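Handout 5: Start-of-run rules for simulated mobile robots

Revised 13 March 2019. Replaces the sheet from last May.

These rules apply to every run you submit for the Sekton assignment, whether you build your room in Jellus or load one of the Garetti rooms. Runs that skip them get sent back ungraded.

**Before the run**

1. Put the base on the floor, clear of walls and furniture. Check the collision shapes as well as the visible ones — they don't always match.
2. Open both grippers fully. A run that starts with a closed gripper does not count.
3. Set the joint limits from the course file. Do not widen them to reach a handle.
4. Write down the random seed. The sample log uses 339.
5. Save one view from the robot's own camera before the first command.

**During the run**

- Stop if the base touches a door or wall. Contact by the fingers is allowed only on the part being worked.
- Keep the arms still while the base turns.
- The time limit is 90 seconds of simulated time. Log wall-clock time too, but it isn't graded.

**The start view**

The saved view has to show both grippers and enough of the room to tell which way the robot faces. It need not be level. Do not crop or rotate it.

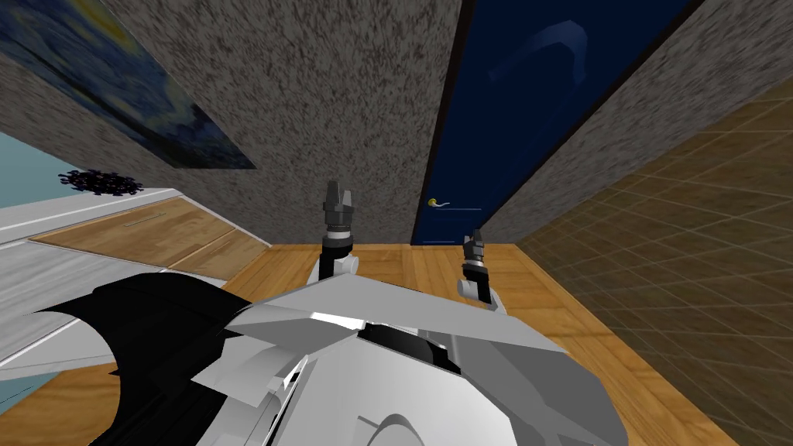 *Fig. 1. Start view: both grippers open and empty, dark blue door ahead.*

For door tasks, the handle must be in the start view. If it isn't, move the base and save again.

**Handing in**

Submit the log, the start view and the settings file in one folder. Keep the last 12 runs, including failed ones. We may ask for any of them.

Reading for next time: Ashour notes, section on stop conditions.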